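Bench arm check, home build, May. Filled in by Fidelina Restrepo. Power-on sections are done only after everything in section 1 is ticked or has a comment against it.

Mark each line OK, FIX or N/A. FIX means the arm stays off until the line is cleared, unless the comment says otherwise.

## 1. Before power

- [x] Supply unplugged at the wall, not only switched off at the strip. **OK**
- [x] Base clamps tight. **OK.** Took a quarter turn on the left one. Same as last month.
- [x] Arm moved by hand through full range, no grinding. **OK.** Slight notch in the elbow near full stretch. It was there when the gearbox came from Nistor and hasn't gotten worse.
- [x] Cables clear of joints, ties not cut through. **OK.** Replaced one tie at the wrist.
- [x] Finger screws checked with the short driver. **OK**
- [ ] Finger faces clean. **FIX, can run.** Wipe with a damp rag, no solvent. Solvent made the last set tacky.
- [ ] Table surface clean. **FIX, can run.** Crumbs and smudges over most of the white top, thickest toward the left. The printed butterflies and hearts are faint enough that I don't expect trouble from them, but dark specks next to a part do get picked up as edges by the vision script. Wipe down before any run that gets logged.
- [x] Only the two test containers within reach: green basin on the left, yellow tub on the right. **OK**
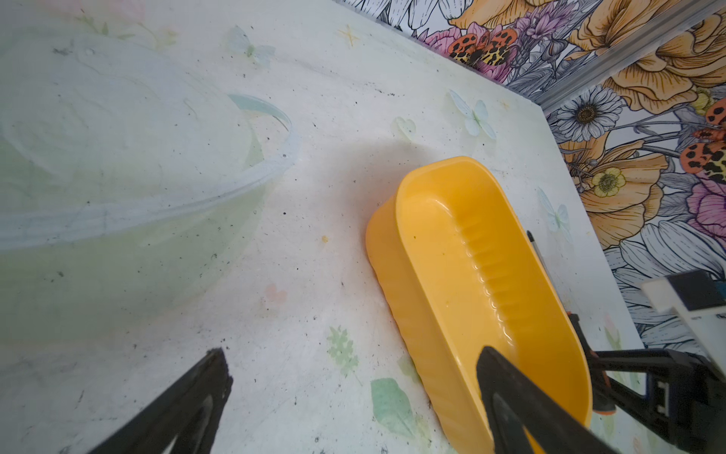
## 2. Stop and limits

- [x] Stop button cuts motor power from rest. **OK**
- [x] Stop button cuts motor power during a slow move. **OK.** Tried it three times. The arm sags when power drops, so keep a hand under the forearm for this one.
- [x] Stop button reachable from the chair and from the doorway. **OK.** Cable rerouted along the front of the bench.
- [x] Speed cap set in the config file. **OK.** 200 mm per second. Do not raise it for demos.
- [x] Gripper current limit set. **OK.** 600 mA. The Gonon board forgets this value after a firmware update, so read it back every time.
- [ ] Soft limit on the wall side. **FIX.** Still set from the old bench position. Needs to come in by 30 mm so the wrist housing can't reach the wallpaper with the fingers pointed down. Cleared later the same afternoon, see section 4.
- [x] Watchdog stops the arm if the laptop drops out. **OK.** Pulled the USB lead in the middle of a move. Motion stopped.

## 3. Warm-up

- [x] Home position reached without overshoot. **OK**
- [x] Ran the slow loop for 11 minutes. **OK**
- [x] Motor cases touched by hand afterward. **OK.** Shoulder warm, others barely.
- [x] Fan on the driver box turning. **OK.** Noisy. Spare is in the drawer marked Rorncombe with the other fans.
- [x] No new smells. **OK**

## 4. Reach check over the table

Fingers open, slow speed, one hand on the stop button.

- [x] Soft limit changed and saved. **OK.** Restarted the controller and read the value back.
- [x] Wrist stays off the wall at the far end of the sweep. **OK.** Checked by sliding a folded card through the gap.
- [x] Fingers lower over the yellow container without pressing on the rim. **OK.** Went down in small steps from the keyboard. The ribs inside its wall are a good place to look if a fingertip catches on the way out.
- [x] Green container clear of the left finger. **OK.** It has a lip on the rim that projects to the right. Put it far enough over that the lip is outside the sweep.
- [ ] Containers held in place. **FIX, can run.** Both can slide. Try the thin non-slip mat from the kitchen drawer, cut to size.
- [x] No liquids for this check. **OK with comment.** There is a small smudge inside the yellow one that looks like moisture. Dry it with a paper towel before the next session and look again afterward.

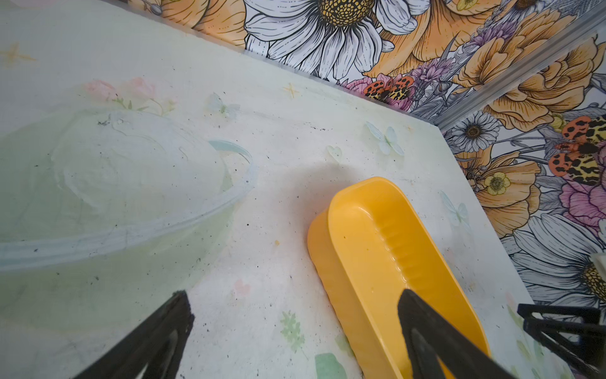
Plavotcombe: I'd move that last line up into section 1 and make it a hard FIX. The wrist connector on this design isn't sealed, and mine corroded from a splash I thought was too small to matter. I'd also put a drip loop in the cable before it reaches the driver box.

Reply from Fidelina: Moved for next time. The drip loop is a good idea and I have enough slack for it. I'm leaving "can run" on the mat, as long as the arm stays at the slow speed.

## 5. Shutdown

- [x] Arm parked low before power off. **OK**
- [x] Supply unplugged at the wall. **OK**
- [x] Config file copied to the backup stick. **OK**
- [ ] Log sheet filled in. **FIX.** Forgot the start time again.

## Open items

1. Wipe table and finger faces.
2. Cut the mat.
3. Dry the yellow container, look again.
4. Drip loop at the driver box.
5. Order a second stop button for the doorway side. The one I have reaches, but only with the cable pulled straight.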